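Simulated kitchen: small items penetrate the cabinet floor and the planner reports success

javosska_ml

I'm running a two-handed put-away task in a simulated kitchen (Varnar scene pack, Drudov physics backend). Objects start on the counter or in the sink and should end up in the wall cabinet. Renders from the cabinet and sink area: 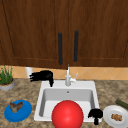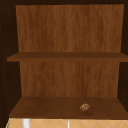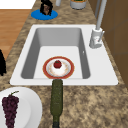 Out of 70 episodes, 13 end with the item sinking through the bottom board of the cabinet and falling into the sink. The success check still returns true. It only happens on release, and only with small, lumpy meshes. Plates and bottles have never done it. Time step is 4 ms. I have tried raising friction, no change. Is this a collision problem or a controller problem?

hjaltadottir_sim

Collision, most likely. Turn on the collision geometry overlay and look at the bottom board. In many cabinet assets the board is a single thin box, and a small convex hull pushed into it at release can end up with its center past the midplane. The solver then pushes it out the short way, through the underside. Friction has no bearing on that.

Thicken the collision box downward and leave the visual mesh alone. Halve the time step to 2 ms and rerun the same seeds. If failures drop but do not reach zero, log the commanded hand height at release. A target below the board surface will load the contact no matter how good the geometry is.

The success flag is a separate bug. It probably latches the first time the item enters the cabinet volume. Evaluate it after the hand has retracted and the item's velocity has settled - not before. Treat your earlier success rates as unreliable until you have rescored them.

counterclockwise

had this too, switched to a different cabinet and it went away. never found out why

javosska_ml

Overlay shows a very thin box, as described. Thickened it and reran the 13 bad seeds at the original time step: 4 still fail, all with the release target below the surface. Fixing the offset next, then the flag.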